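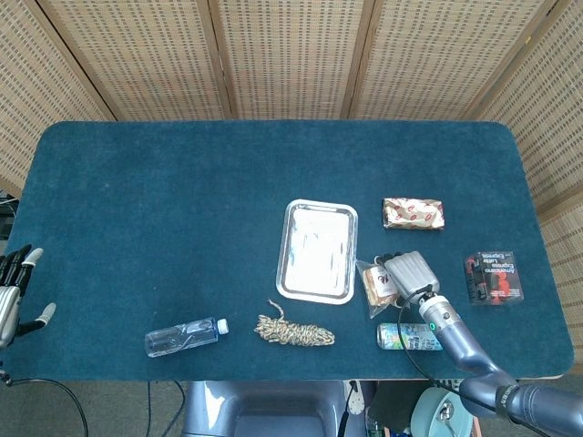

**Skenska opens second Postness store and extends its repair service**

Housewares retailer Skenska will open its second store in Postness in August, in the former Flultent building on the harbor side of town. The new store has 1,084 square meters of sales floor on 2 levels and will carry the full Skenska range of kitchenware, storage, table linen and small furniture.

The first Postness store, on Backlund Street, stays open with its present hours. Its kitchen department will move to the harbor store over the summer, and the space will be used for bedding and bath textiles.

The harbor store will stock 4,000 products. Of these, 294 are new to Skenska and will be sold in Postness before they reach the other stores. They include enamel baking dishes, glass storage jars with spare lids sold separately, and a line of cotton tablecloths in sizes for round and extending tables.

Skenska is also extending its repair service, which until now has covered lamps and chairs only. From opening day, customers can bring in pans with loose handles, kitchen scales and folding furniture bought at any Skenska store. A receipt is needed for free repairs within the guarantee period. Older items are accepted for a fixed fee, which is quoted at the counter before any work begins. Repairs will be done on the upper floor of the harbor store. Items handed in at Backlund Street are sent over each morning and can be picked up at either store.

The building was used by Flultent as a warehouse and had been vacant before Skenska signed the lease. The loading doors on the street side have been replaced with windows, and a new elevator connects the parking level with both sales floors. The original brick walls have been kept.

Online orders can be collected from a separate entrance at the rear - the pickup desk opens at 7 a.m., two hours before the store itself. Large items can be held at the desk for up to five days.

Hiring for the harbor store is under way. Open positions in sales, stock handling and repair are listed on the Skenska website, and applications can also be handed in at Backlund Street.

**About Skenska**

Skenska sells housewares and small furniture through its own stores and online. The company's head office and central warehouse are in Postness.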